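Section 4: Setting up your transfer window in Drikia

Before you start, do make yourself a cup of something, as the first window always takes a little longer than the ones after it. You'll need your squad list, your league's opening and closing dates, and the password Carmela Caputo sent to every club secretary (if yours has gone astray, she is very patient about sending another).

4.1 Opening the window

1. Sign in and choose Club, then Transfers, then New window.
2. Type in the opening date and the closing date. Drikia closes the window at midnight on the second date, so if your league shuts up shop at teatime, tick Early close and put in the hour.
3. Set your squad limit. It comes set at 27, which suits most of the Trivholm leagues, but you can change it to whatever your own rules say.
4. Enter your budget. New clubs begin with 600 credits, and any left over from last season are added on when you press Save.

Note: loan players count towards the squad limit from the day the loan is accepted, even if they haven't yet turned up for training!

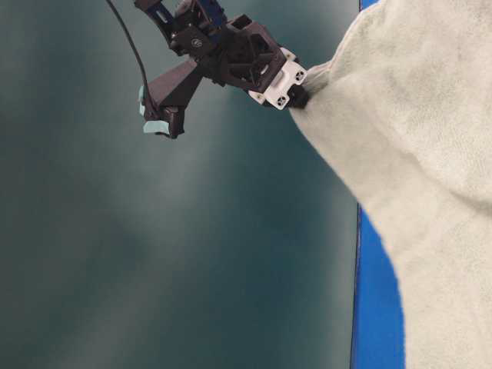 4.2 Making an offer for a player

1. Search by surname. If you see two players with the same name, open both and check the registration number before going any further.
2. Press Make offer and fill in the fee and the length of the deal, which can be anything up to 12 months for a loan.
3. Add a message to the other club if you like. A friendly line or two does seem to get a quicker answer.
4. Press Send. The offer moves to your Pending page and the credits are held until the other club replies.

Caution: an accepted offer can't be withdrawn by either side. If you've typed the wrong fee, write to Berhanu Nigatu at the league desk before the other club answers, and he'll cancel it for you.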